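Home | Diary | Library Services | Contact

Diary of the Branch Library, Ollow

Sat 29 September

The branch opened at nine. The transfer of membership records from Kuncombe has reached its second stage, and 34 households were re-registered before noon. Members of the former Kuncombe branch retain their borrowing limit of 20 items until the new schedule is adopted.
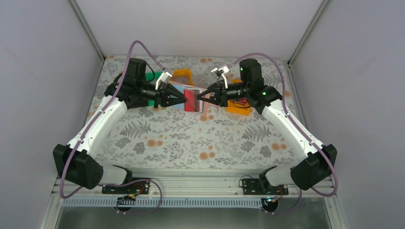 Will loans made at Kuncombe in August still be honoured? All August loans keep their original due dates and may be returned to the Ollow desk.

The Herden bookmobile arrived late owing to roadworks on the river road. It carried 51 titles for the large-print collection, two of them with damaged spines -- these have been set aside for the bindery. The heating in the reading room remains unsatisfactory and has again been reported to the Centre office.

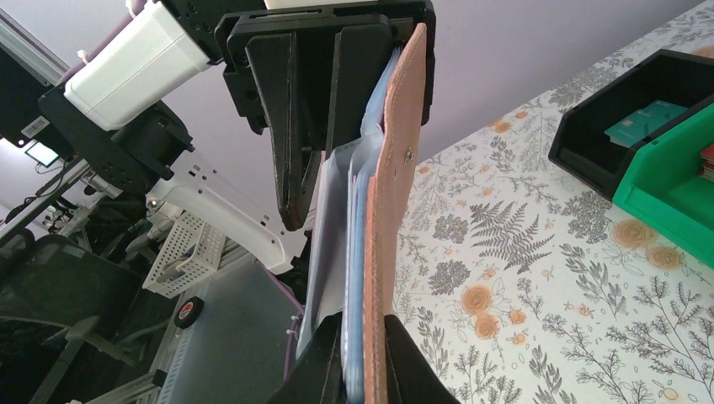

The Sandhu Room was occupied for the whole afternoon by the local history circle, which has asked for a longer booking in the new term. The request was noted -- a reply will follow once the timetable is settled.
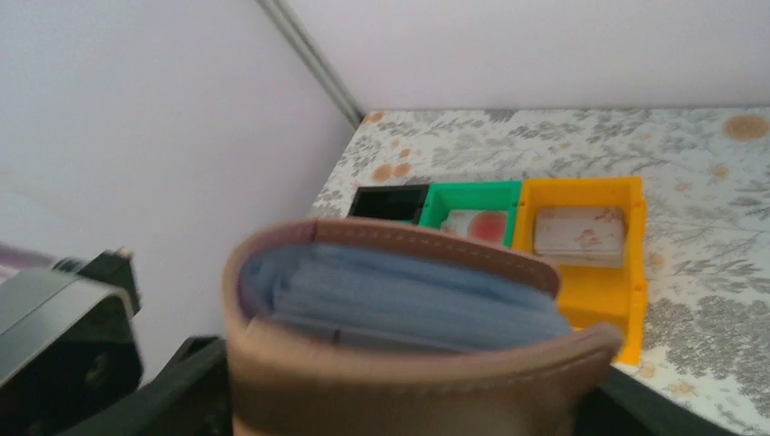 When may new members begin to reserve titles? Reservations open on the day after registration, at the desk or by telephone.

Doors closed at five.

Recent entries
Bookmobile timetable, Herden and Ollow
Notes on the large-print collection
Sandhu Room bookings

This site uses cookies. Accept | Manage settings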